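We use cookies to measure traffic and to remember your settings. By continuing to browse you agree to our cookie policy. Accept | Manage preferences

Wamgate to buy two-finger grippers for Prakville hose cell

Wamgate will equip the hose fitting cell at its Prakville plant with electric two-finger grippers and has dropped plans for a vacuum system, the company said on 10 April 2019. The purchase is the first item in a staged automation budget that runs to the end of November.

The plant makes corrugated hose assemblies for respiratory and laboratory equipment. Cuffs and tips are fitted by hand at four benches, and the cell is intended to take over pick, orient and place work at two of them. Inspection and leak testing will stay manual under the current plan.

Wamgate has set the target rate for the cell at 196 parts an hour. That figure matches the slower of the two benches it will replace. The company said it would not pay for a higher rate until the leak test station downstream could accept one.

Two suppliers, Rula and Koval, reached the final round. Rula quoted for a vacuum head with interchangeable cups, and Koval for an adaptive two-finger gripper with a wrist camera. The base price was $3,000 per unit in both bids, excluding the arm, mounting plate and controller license.

The bids separated on consumables and spares. Rula's cup sets are priced by hose diameter, and the plant runs seven diameters. Wamgate put the yearly cost of cups, filters and compressed air at $3,000 for each station. The equivalent figure for the Koval gripper, covering fingertip pads and one cable set, was $2,000.

Bohdan Derkach, who manages equipment planning at Prakville, said purchase price had little weight in the decision. "Two quotes at the same number tell you to look at the next page," he said. "We asked what each unit would cost us in its third year, with the parts we run now and the parts sales has told us are coming."

Grip on ribbed surfaces was a second factor. A vacuum cup needs a continuous seal, and the ribbed section of a corrugated hose does not offer one. Rula proposed picking on the smooth cuff only, which would have required every part to be presented in the same position. Derkach said the feeder and tray work needed to guarantee that was costed separately and came out higher than the gripper itself.

Finger opening was checked against the largest cuff in the catalog. The specification issued to bidders also called for pads that can be changed at the station with a hex key, without removing the gripper from the arm, and for a camera view that includes both fingertips at full opening. Koval met all three points. Rula took exception to the camera requirement and offered a fixed overhead unit as an alternative.

Trials are being run on plain tabletops with loose parts. Wamgate chose this arrangement to see how much fixturing it could leave out of the budget, Derkach said, and no trays or locating pins will be ordered before the trial results are reviewed. Parts are presented upright and lying down. Each attempt is logged with the part number, the starting position and the finger opening used.
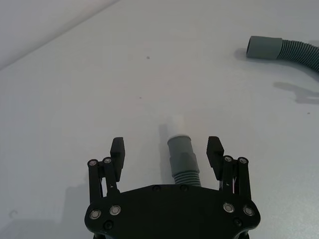
The gripper with its fingers open on either side of an upright hose fitting.

Cable routing is still open. The standard Koval cable set runs outside the gripper, and Wamgate has asked for a price on a sleeved version. It has also asked for a second set of fingertip pads with a softer face, for use on thin-wall tips that may mark under pressure. Neither item is in the approved budget, and both would be paid for from the contingency line.

The remaining stages cover guarding, the part feeder and operator training, in that order. Guarding has to be quoted after the arm position is fixed, so the company has entered it as a provisional sum. Training is budgeted for both shifts and includes pad changes, camera cleaning and recovery after a missed pick.

Derkach said the plan includes a stop point after the first station. If that station does not hold the target rate over a full month of production, the order for the second will be deferred to the next budget year and the bench will stay manual. "The second gripper is an option in the contract at the same price," he said. "We have until November to take it up."

Rula remains an approved supplier to Wamgate and will be invited to bid on a carton handling line at the same plant, where the loads are flat-sided. No date has been set for that tender.

Get equipment and plant news in your inbox every week. Enter your email address to subscribe. You can unsubscribe at any time.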